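Progress report to Teltmont
Project Zindlow: teaching household tasks to a two-arm robot by remote control
Prepared by Lejla Mujić, project lead, Stinik
27 June 2023

Summary

In this period we moved from simple pick-and-place tasks to tasks where the object is not rigid or where the motion must be slow. We recorded 900 demonstrations by remote control, which is the number we promised in the work plan. The plant watering task is now included. The towel folding task is behind schedule, and I explain the reason in the section on delays. We do not ask for a change of the budget at this moment, but we ask for a change in the order of two tasks.

Work done in this period

1. Control station

The control station was rebuilt at the start of the period. In the old version the operator held two handles that were connected to the robot by a long cable, and after one hour most operators complained of pain in the wrist. The new handles come from Petkov and are lighter. They also have a trigger with more travel, so the operator can close the fingers slowly. With the old trigger it was almost only open or closed, and this made the pouring tasks very difficult.

We also changed the scale between the hand of the operator and the arm of the robot. For large motions it stays one to one. For fine motions the operator presses a foot pedal and the arm moves half the distance of the hand. Genivaldo Guimarães wrote this part of the software and tested it with the operators before we started the recording. Two operators do not like the pedal and prefer to work without it. We let them do so, and the pedal state is saved together with every demonstration.

2. Operators

We have 5 trained operators now. One left in the spring and was replaced. The training of a new operator takes longer than I wrote in the proposal. The first demonstrations of a new person are usually too hesitant, with many stops in the air, and we do not use them for learning. We now keep them in a separate folder, in case they are useful later for the study of operator skill.

3. Plant watering

The task is to take the watering can, bring the spout over the pot, tilt, hold, and return the can to its place. We selected it because it joins a large motion with a slow one, and because the leaves hide the rim of the pot from most directions. The operator at the station sees only what the cameras see, so this difficulty is the same for the person and for the learned policy.

The table setup uses a white ribbed pot with a dense green plant and a pink plastic watering can with a long spout. The leaves spread wider than the pot on both sides. In the view from the table camera the spout can come very near to the leaves before the operator understands how far it is in depth. In the first recordings the spout often pushed into the leaves. We added a second view from the side, and the operators now look at it when the spout is near the plant.
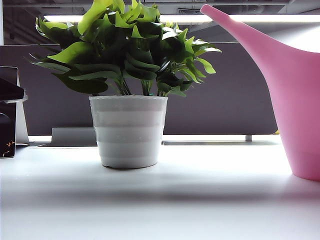
4. Learning from the demonstrations

The first policy for watering was trained on a part of the recordings. We tested it in 46 trials with the can placed at different positions on the table. It completed the task in 28 of them. A trial counts as complete only if the can is returned to the table and stands upright at the end. For safety of the electronics these trials were made with the can empty, so they say something about the motion and nothing about how much water arrives in the pot. Trials with water are planned for the next period, with a tray under the pot and covers on the lower joints of the arms.

Most of the failed trials were lost at the grasp. The handle was held too low, then the can turned in the fingers during the lift, and the policy did not correct it. The human operators do correct this, but they do it in many different ways: some put the can down and take it again, some use the second arm. We think the policy cannot learn a clear correction from such mixed data. From now on, the operators will all use the same one, which is to put the can down and grasp again.

A smaller group of failures came at the tilt. The policy started to tilt too early, when the spout was still beside the pot. We saw this mostly when the can started far from the plant.

Delays and problems

The towel folding task has not started in the planned form. The fingers we have are too thick to take one layer of cloth from a folded towel. Thinner fingers were ordered, the first set broke in testing, and the second set is in production. I expect it after the summer.

We lost several recording days when one wrist motor of the left arm had to be changed. During this time the operators worked with the right arm only, and those recordings are marked as one-arm demonstrations. They are included in the total.

The overhead lighting in the room also gave us trouble. The tabletop is white and it reflects strongly toward the back, and the automatic exposure of the camera changed between the sessions. We fixed the exposure by hand for all new recordings. The older ones are still usable, but the colors are not fully consistent.

Plan for the next period

Record watering with water in the can, first at a single fill level and later at several.

Repeat the same test as above after the operators have changed to the single way of correction, so that the two results can be compared directly.

Add two more plants of different height. In the present setup the policy may have learned the shape of one plant only, and we have no test yet that can show this.

Start towel folding when the new fingers are installed. We ask Teltmont to accept that this task moves behind the table clearing task, which is ready to start now. The final demonstration in November would include both, as agreed.

Budget

Spending is within the plan. The cost of the motor repair was paid from the line for maintenance. The new handles were a little more expensive than in the proposal, and the difference was covered by the travel line, because one planned visit was held as a video call. The detailed table was sent separately to your finance office.

Please send the decision about the order of the tasks to me, with a copy to Genivaldo Guimarães, who prepares the schedule of the operators.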